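Drotinau hits pause after arm drops 60 trays' worth of grip settings

Posted 07/08/2026

If you sent an old phone to the Ballovo trade-in program this summer and you're still waiting on your check, I finally have an answer for you. The robot cell that does the sorting over at Drotinau, out on the Wolcombe side of town, has been running on half speed after a fault in its grip software. I stopped in this morning to ask about it (they gave me coffee, which was very decent of them, considering).

The short version is that a software update went in overnight and wiped the saved grip settings for 60 trays. The arms kept going anyway, only now they were squeezing at whatever the factory number was. By the time the morning shift noticed, 194 phones had gone through, and they all have to be checked by a person for cracked glass and bent edges. That's a lot of squinting!

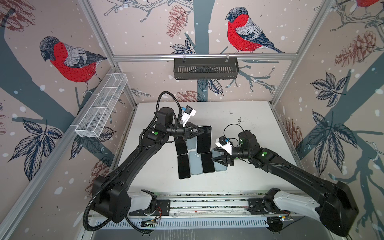 Ballovo pays more for a phone with a clean screen than for one with a crack, so you can see why people are nervous. The two arms have to get hold of handsets that are really just flat slabs, and with a black one pinched by its top edge and more black and light blue ones lying so close to it, there isn't much room for a heavy hand. A bit too much squeeze and the glass goes. Too little and the phone slides out and lands on its neighbor, and then you've got two problems. I asked whether any of the 194 were damaged and was told the checking isn't finished, so I can't give you a number yet.

No one was hurt, I should say. The cell has a stop button and it was pressed as soon as the alarm log was read. What bugs me is that the alarm log had been filling up for hours, with 400 warnings in it, and the warnings don't make a sound. They just sit on a screen in the office. I have a smoke detector at home that's smarter than that.
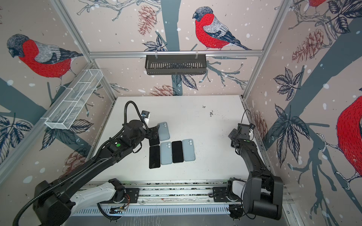 The software comes from Leung, and they've sent a fix that puts the old settings back and locks them, so an update can't touch them again without someone typing in a password. Drotinau is also adding a loud buzzer, and I'm all for it. For now the arms are held to 200 phones a day and a worker has to sign off on each tray before it moves along.
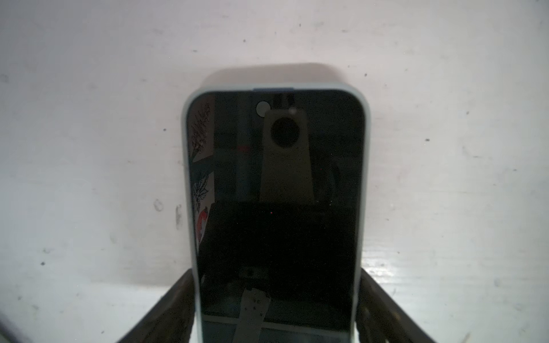

What to do if your phone is in the backlog

Hang on to your mailing receipt, because Ballovo wants the number off it when you call. They told me that anyone whose phone got cracked in the cell will be paid the price for an uncracked one, and you don't have to fill out a form for that. Checks that were already approved are going out as normal. I've got my own old phone in that pile somewhere, so I'll post again when the checking is done.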